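Fellport Household Exchange Opens Small-Parts Sorting Room

FELLPORT, 11/02/2025 – The Fellport Household Exchange today announced the opening of its Small-Parts Sorting Room, a ground-floor space where residents may bring mixed screws, buttons, beads, clips and other small household items and sort them at a shared table. The room is open to all Fellport residents without charge. Storage boxes may be borrowed for up to 60 days.

The new room is the first stage of Zilline, the Exchange's program to help households keep and use what they already own. Staff at the Exchange's lending counter reported that many visitors came in to buy or borrow a single fastener, hook or hinge pin that they believed they had at home but could not find. During a trial held in October, 137 households took part in supervised sorting sessions. Together they brought in 325 containers of mixed small items, including jars, tins, drawers and shoeboxes.

"Most homes have a drawer that everyone avoids," said Gintarė Kairys, director of the Fellport Household Exchange. "We wanted to offer a clean surface, good boxes and enough time to finish the job. People who took part in the trial told us that they went on to sort a second drawer without our help."
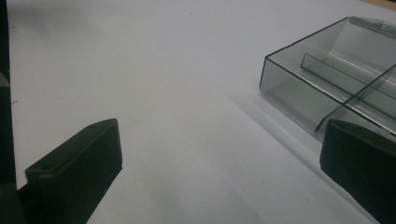
Furnishing the room was the subject of a separate review by the Exchange. Early sessions were held on dark wood tables borrowed from the reading room, and participants found that black screws and brown buttons were easily lost against the grain. Patterned table covers were tried next and were also set aside. The Exchange has now settled on a smooth white tabletop with a matte surface, on which even a tiny dark speck can be picked out, and on clear plastic compartment boxes with a light gray tint. The contents of a clear box can be checked from the side when several are stacked on a shelf, and no labels are needed for most common items.

Visitors are asked to bring no more than two containers per session. Sessions last 60 minutes and may be booked at the lending counter in person or by telephone. Walk-in visitors will be seated when a place is free. Children under 12 must be accompanied by an adult. Batteries, blades, medicines and needles cannot be accepted at the table and should be taken to the town collection point.

Items that residents do not wish to keep may be left in the room. Usable pieces will be passed to Pririra, the Exchange's repair workshop, which plans to stock a free shelf of 2,000 sorted fasteners and fittings by the end of the first season. Loose metal that cannot be used again will be sent for recycling.

The second stage of Zilline will cover kitchen drawers and sewing supplies. The Exchange will publish a short printed guide to choosing compartment sizes, based on questions raised during the October trial. Copies will be available at the lending counter and by mail on request.

About the Fellport Household Exchange

The Fellport Household Exchange lends tools and household equipment to residents of Fellport and the Mets district. It also operates the Pririra repair workshop and offers classes in basic home maintenance.

Press inquiries may be directed to the office of the director, Fellport Household Exchange. Visits to the Small-Parts Sorting Room by members of the press can be arranged outside session hours.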